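Setting up the pick bin, part 2: clamps, cables and a test load

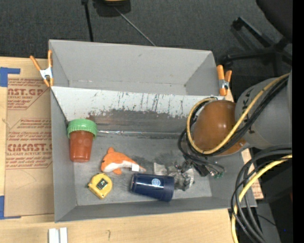
GUIDES > CELL SETUP
5 min read

By now your arm should be bolted down and talking to the Skoko controller. If it isn't, go back to part 1, I'll wait.

1. Slide the bin in so the divider runs crosswise to you and the arm comes in from the side. I work out of the near half and keep the far half clear for drops.

2. Put a spring clamp on each side, up by the divider. Mine have orange handles and they're easy to spot when I'm jogging the arm (the wrist has met a clamp before, it wasn't pretty). Give the bin a good shove. If it creeps, reseat the clamps.

3. Dress the cables. Leave a loose loop at the joint so the yellow cable can follow the wrist, then run the joint through its full travel by hand.

CAUTION: Power off before you put your hands near the gripper wires! They're thin, and the connectors pull out easily.

4. Throw in a mixed test load. I like a jar with a lid, a plush dolphin, a tape measure, a cup on its side and something shiny and crumpled. The shiny one gives Terkero fits, so don't skip it.

5. Open the Tirkex panel, load the bin profile and set approach height to 11 cm. Hover over each item before you let the gripper close on anything.

Note: scratches on the divider are fine. Mine is chipped along the top and I still haven't swapped it. Hilde Koster replaces hers every November, and she's a lot tidier than I am.

6. Run 9 picks at slow speed and save the log. Part 3 starts from that file.

Questions? Write to the Fraser cell help desk | Back to top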